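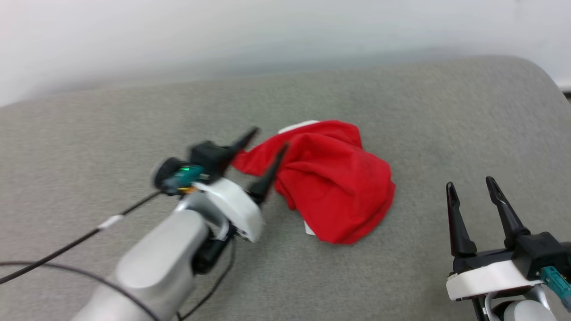

Projects > Ziluvard > Software > Meeting minutes

Ziluvard software meeting, January 21, 2025
Present: control, perception, planning and tooling leads. Osei joined by phone.

1. Previous minutes
Accepted with one correction. The wrist filter change was merged to the test branch, not to main.

2. Control
The left arm still overshoots on short moves near the cloth. Control thinks the velocity limit is applied after smoothing and wants it moved ahead. Gripper force limits stay as they are until the new logs have been read. Wurholm asked for the limits to be kept in one config file — agreed.

3. Perception
The cloth mask is good on flat fabric and poor on a heap. Dark creases in red fabric get split off as separate objects, and a pale lining showing at an edge is often labeled as background. 110 frames have been relabeled by hand and 600 are waiting. Perception will train again once half of the waiting set is done.

4. Planning
The planner picks a grasp point from the highest fold. It was agreed to try corner candidates first and fall back to the fold if none scores well enough. The two-arm handover stays switched off in the default build. There was some discussion of whether the idle arm should hold its pose with the gripper open or go back to its rest position. Left open.

5. Tooling
Replay crashes on log 701 when the two arm streams start at different times. A fix is in review. Seslow has asked for the export script to write joint names in full. Ticket 51 covers this and will be picked up after the replay fix.

6. Actions
Control: move the velocity limit, rerun the short-move tests.
Perception: relabeling, and a note on crease errors.
Planning: corner candidates behind a flag.
Tooling: merge replay fix, then ticket 51.

7. Next meeting
To be set by email. The March release date was not discussed.

Contact | Copyright Ziluvard project | Back to top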